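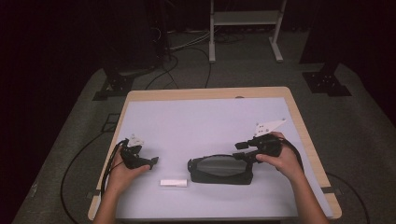

Small black pouch hands itself in at Grommont House

The lost property shelf at Grommont House has a new resident, and for once it isn't an umbrella. A black oval pouch, zipped round the rim with a grey mesh-like panel on top, has been living at the community rooms since January, and the front desk would quite like it to go home.

It has had a spot on the small table in the carpeted room for part of the week, with a little white stick of a thing for company. Opinion is divided on the stick. The morning art class says it is an eraser. The bridge players, who have never knowingly agreed with the art class, say it isn't one of theirs, whatever it is.

Kulap Panyasiri, who runs the desk, has asked every group that uses the building. "I have had 18 people tell me they own one exactly like it," she said. "Every one of them then went home and found it."

The pouch was first reported by Wilfredo Ocampo, who came across it on a windowsill after the Sunday repair morning and put it in his coat for safety. He then forgot about the coat. Both were returned the following week, to a muted welcome.

Guesses at what it was made for include earphones, sewing things, a travelling chess set and, from one hopeful caller, her late uncle's harmonica. The desk is keeping the contents to itself, and anyone who wants the pouch back will be asked to say what is inside. So far the answers have been creative. One man offered "the usual" and seemed hurt when pressed.

Grommont House handled around 200 lost items last year, most of them gloves, and nearly all of those for the left hand. The rule is that things are kept for 30 days and then passed to the charity shop on Baluyot Street, but the pouch has already been let off once. Ms Panyasiri puts this down to a clerical error. Her colleague Lăcrămioara Sandu puts it down to sentiment.

"She has grown fond of it," said Ms Sandu. "She did the same with a thermos."

The white stick may be claimed separately. No description of the contents will be needed – just a convincing account of what it is.

The desk is open from nine until four on weekdays, closing for lunch when somebody remembers to bring some. Claimants should ask for the shelf behind the door, and are welcome to take a glove while they are there.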